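Cómo aprende un brazo robot a vaciar una caja

Club de robótica Girkero – Páginas para los más jóvenes
29 de marzo de 2019

Seguro que alguna vez has metido la mano en la mochila y has sacado el estuche sin mirar. Tus dedos notan la cremallera, la forma alargada, la tela. Tu cerebro lleva años practicando y lo hace en un momento. Para un robot, esa misma tarea es muy difícil. En el club llevamos desde septiembre trabajando en ella, y en esta página te contamos cómo.

El proyecto se llama Plirnora. La idea es fácil de decir: hay una caja con cosas mezcladas y el brazo tiene que sacarlas de una en una. Con eso nos presentamos al concurso Urnilura, en el que participan equipos de institutos y de clubes como el nuestro. Cada equipo tiene 20 minutos. Gana el que saca más objetos sin tirar ninguno al suelo.

¿Qué es un brazo robot?

Es una máquina con partes rígidas unidas por articulaciones. Tu brazo también es así: tienes hombro, codo y muñeca. En las articulaciones del robot hay motores, y cada motor hace girar una parte. Para llegar a un punto de la mesa, el ordenador calcula cuánto tiene que girar cada uno. Si gira demasiado, el brazo se pasa. Si gira poco, se queda corto.

Los motores necesitan electricidad y también tienen que recibir órdenes. Para eso están los cables. Cuando los cables van por fuera hay que dejarles espacio para que se doblen, porque el brazo da vueltas y podría tirar de ellos. Uno de nuestros primeros problemas fue ese: un cable demasiado corto se soltó en mitad de una prueba y estuvimos la tarde entera buscando cuál era.

¿Por qué es tan difícil una caja desordenada?

Imagina que en la caja hay solo un cubo. El robot sabe dónde está, baja, lo coge y sube. Ahora imagina que hay piezas de metal, trozos de plástico, tubos y un trapo. Unas están encima de otras. De algunas solo se ve una esquina. Las piezas que brillan confunden a la cámara y las transparentes casi no se distinguen del fondo. La tela es un caso aparte – cambia de forma cada vez que la tocas.

Además están las paredes. Una caja con paredes altas obliga al brazo a entrar desde arriba y con cuidado. Si una pieza está pegada a un rincón, a lo mejor no hay forma de llegar a ella sin chocar. Las personas, en ese caso, la empujamos con un dedo hacia el centro. Al robot hay que enseñarle ese truco. 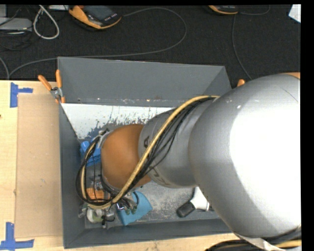
El trabajo se reparte en 3 grupos. El primero se ocupa de la parte mecánica: tornillos, cables y sujeciones. El segundo se ocupa de la visión, o sea, de que el ordenador entienda lo que ve la cámara. El tercero escribe el programa que decide qué objeto se coge antes. Cada mes cambiamos de grupo, así que al final todo el mundo ha hecho un poco de todo.

El grupo de visión tuvo que reunir muchas fotos. Para que un ordenador reconozca un tubo necesita ver tubos de frente, de lado, tapados a medias y con distinta luz. Hicimos 2,000 fotos y en cada una marcamos a mano dónde estaba cada objeto. Es una tarea lenta y bastante aburrida, pero sin ella el programa no aprende.

¿Cómo decide el robot qué coger?

Primero mira la caja desde arriba. Después, el programa pone una nota a cada objeto que ha encontrado. Tiene mejor nota el que está suelto, el que no tiene nada encima y el que está lejos de las paredes. El brazo va a por el de mejor nota. Cuando lo ha sacado, vuelve a mirar, porque al quitar una pieza las demás se pueden mover.

A veces falla. Se le escurre la pieza, o coge dos a la vez, o cierra en el aire. Apuntamos cada fallo en un cuaderno con una frase corta que dice qué ha pasado. En la última tanda hicimos 39 intentos y los repasamos todos juntos antes de cambiar nada en el programa.

Normas del taller

Un brazo robot tiene mucha fuerza y no sabe si tiene delante una caja o una mano. Por eso hay unas normas que se cumplen siempre:

Mientras el brazo está encendido, las manos se quedan fuera de la mesa.
Una persona vigila el botón de parada y no hace otra cosa.
El pelo largo va recogido.
Antes de mover el brazo se avisa en voz alta.

Prueba en casa

Puedes hacer de robot con muy poco material. Busca una caja de zapatos, unas pinzas de cocina y cosas pequeñas que no se rompan: un calcetín, un tapón, una cuchara, una goma de borrar. Mézclalas en la caja. Tápate los ojos con un pañuelo y pide a alguien que te dé instrucciones como «derecha», «baja» o «cierra». Intenta sacar los objetos de uno en uno.

Luego cambiad los papeles. Fíjate en qué objeto os ha costado más y en qué palabras faltaban. Nosotros descubrimos que necesitábamos «un poco» y «gira», y también que cada uno entendía «un poco» a su manera – al ordenador hay que decírselo en milímetros.

Palabras para recordar

Articulación: unión entre dos partes que permite que se muevan.
Pinza: la pieza con la que algunos robots agarran cosas.
Programa: lista de órdenes que sigue un ordenador.
Sensor: aparato que mide algo, como la luz, la distancia o la fuerza.

El club se reúne los viernes por la tarde en el taller Chmielewska. Si quieres venir a ver una prueba, pide a una persona adulta que te acompañe y trae zapato cerrado.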